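November, notebook 2, dye and finish bench

A slow and rather lovely afternoon with the Samham walnut stain, which I've been meaning to get back to for ages. Batch 943 has settled nicely in its jar – a good deep brown, though it still smells of wet leaves. I gave the oak offcuts 2 coats and left them on the windowsill.

The Didero oil can wait. I'd like our tabletops kept pale, with the grain just showing, and every oil I've tried so far turns them yellow by spring. 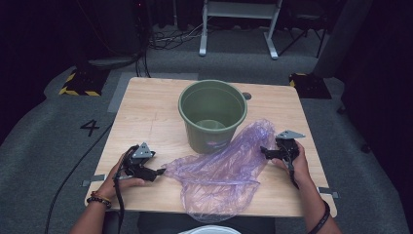

Still to do

Ring Sonditz about the finer papers. Rub back offcut 13, as the end grain drank far too much. If anyone has the Magagula wax, do please put it back on my shelf!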